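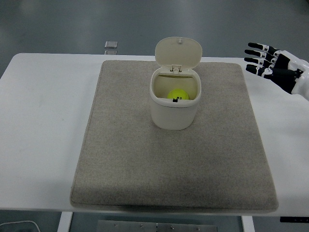 Cuaderno de taller > Buenas prácticas > Manipulación
Imprimir | Enviar por correo electrónico

Abril de 2026

Repaso de las normas del puesto de mesa antes de pasar a la segunda tanda. Tarea: cubo pequeño con tapa y pelota. Las dejo por escrito porque en la hoja de Grokov cada turno había ido añadiendo lo suyo y quedaban dos versiones distintas de la regla de la tapa.

Estado al cerrar la primera tanda: 754 episodios guardados, 57 descartados. Casi todos los descartes son por lo mismo, el episodio arranca con la mano ya en movimiento. Los demás, por fieltro desplazado.

Lo que queda fijado:

1. Posición de inicio. La mano derecha empieza a un lado del cubo, en alto, dedos hacia él y palma hacia la mesa. Sin tocar nada. Se espera quieto dos segundos y entonces se graba.

2. Objetos. Solo cubo y pelota sobre el fieltro. Destornilladores, tapones, bridas y el mando van al carro. Si aparece algo más en la mesa, el episodio se anula aunque haya salido bien.

3. Tapa. Se anota abierta o cerrada al inicio y al final. «Entreabierta» no es un estado válido; si se queda a medias, se marca como fallo de tapa y se repite.

4. Pelota. «Dentro» quiere decir apoyada en el fondo. Si queda montada en el borde es fallo, también cuando cae sola después.

5. Fieltro. Debe verse tablero blanco a los dos lados y por detrás. No se recoloca con el brazo habilitado.

6. Personas. Nadie mete la mano sobre la mesa con el brazo habilitado, ni para enderezar el cubo. Primero parada, luego confirmar en voz alta, luego entrar. Esto ya estaba en la norma interna de Tse, pero allí solo hablaba de mantenimiento. Propongo que valga también para preparar la escena.

7. Cables. Revisar el suelo debajo de la mesa al empezar el turno. Lo que cruce la zona de paso se recoge o se fija.

Pendiente de decidir: velocidad máxima cerca de la tapa. Ahora trabajamos al 80 % de la nominal y la bisagra es de plástico. Probé tres cierres al 50 y no noté diferencia en el resultado, pero tres no son nada. Lo dejo como está hasta tener una serie decente.

También falta acordar qué se hace con los episodios en que la mano roza el borde sin mover el cubo. En Erik los cuentan como válidos con nota. Yo los guardaría aparte.

Nombres de carpeta: tarea_estado_número. El último de hoy es el 1016 (la numeración no es continua, hay saltos por las pruebas de noviembre). No renumerar.

Mañana: pasar esto a la plantilla de Kisitwood y quitar la hoja vieja de la pared.

Etiquetas: seguridad, teleoperación, protocolo de grabación

Este sitio utiliza cookies propias y de terceros para mejorar la navegación. Aceptar | Configurar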